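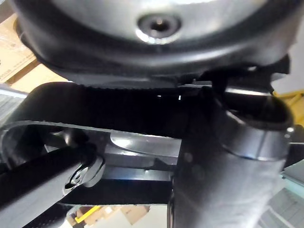

I have come around to the opinion that people ought to fix their own things, or at least try to, and I say this as someone who spent most of his grown life throwing stuff out. My mother kept one vacuum cleaner for my entire childhood, and when she finally let it go she was a little sad about it. I went through five in half that time and couldn't tell you the color of any of them. What changed me, I think, was learning to look for the screw. A plain hex socket screw sitting in the middle of a silver cap, out where you can get a key into it, is to my mind a kind of good manners. Somebody at a drawing board pictured a stranger with a tool in his hand and left the door open for him. I've grown very fond of that somebody.

Compare that with my old Trirkex bread machine (I loved that machine, so this hurts). When it quit one morning in May, I turned it over on the kitchen towel and found a bottom that was glued shut all the way around. I called the company, and a very nice young woman offered me a coupon. I didn't want a coupon! I wanted to get inside and have a look, and maybe spend a few dollars on whatever had worn out.

My neighbor Driss Shehata has a different way of living, and I wish I'd moved next door to him sooner. He has a Pavliuk sewing machine that belonged to his aunt, and he keeps the parts diagram folded in a kitchen drawer with the takeout menus. When something goes wrong he makes coffee, unfolds the diagram, and sits down with it for the evening. 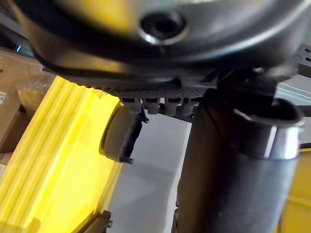 Now, I know the argument on the other side, and I don't want to be unfair to it. Things are cheaper than they were, people are tired when they get home, and not everyone has a free evening or good eyesight or the patience to hunt for a washer that has rolled under the stove. I was quoted 80 dollars just to have somebody glance at my dryer, and I can see why a person would put that toward a new one. Fair enough. But I'd still like the choice to be mine, and a glued seam makes it for me before I've even carried the thing home.

So I've started asking in stores. "How does it come apart?" I say, and I get some funny looks. Last time the fellow went in back, found the manual, and we read it together by the register for a good ten minutes. I bought the toaster.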